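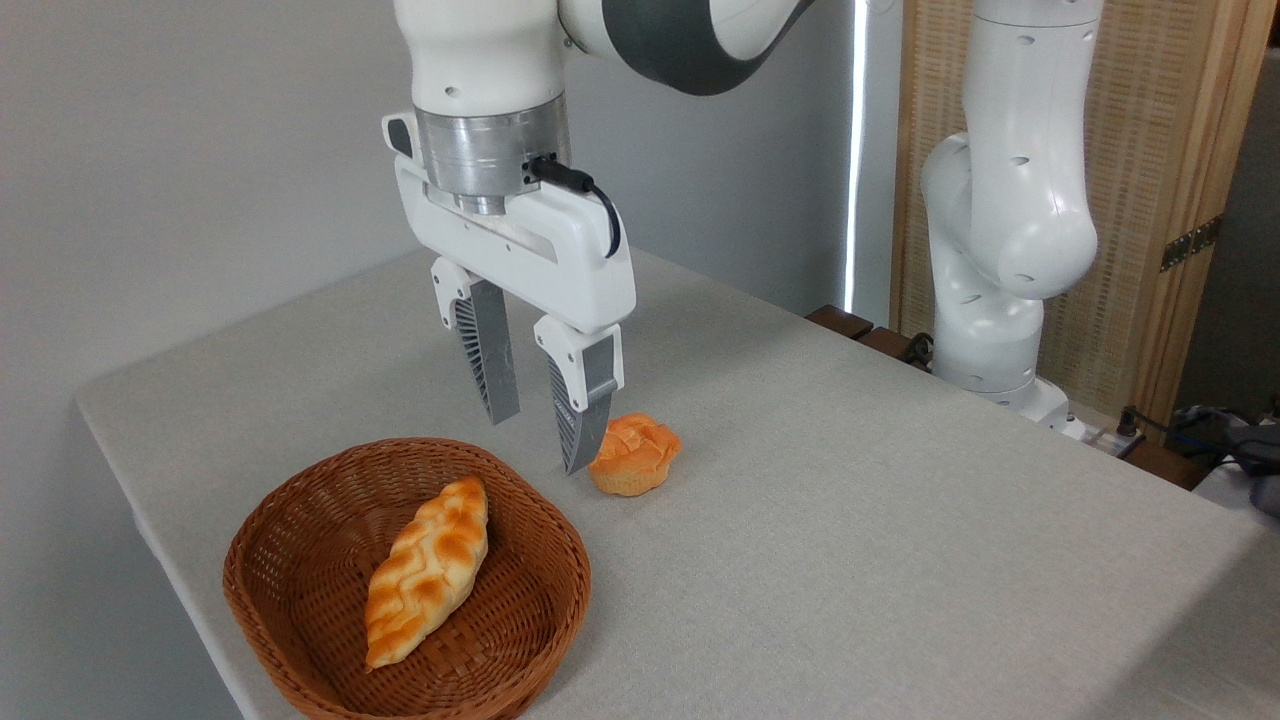 Kanlow

The arm stopped again this week, at 535 picks into a 600-pick run. The task is moving bread and the muffin-shaped one into the basket. The log said the gripper had dropped off the bus for 60 ms, and then it hadn't.

I blamed the firmware first and lost an evening to it. The fault was in the gripper cable. With the wrist turned past a certain angle the plug gets pulled sideways, and one pin was making poor contact.

What bothers me more is that the fingers opened when the link came back. My startup code did that. It now holds position and waits for me — I've tested it 20 times. New cable is on order.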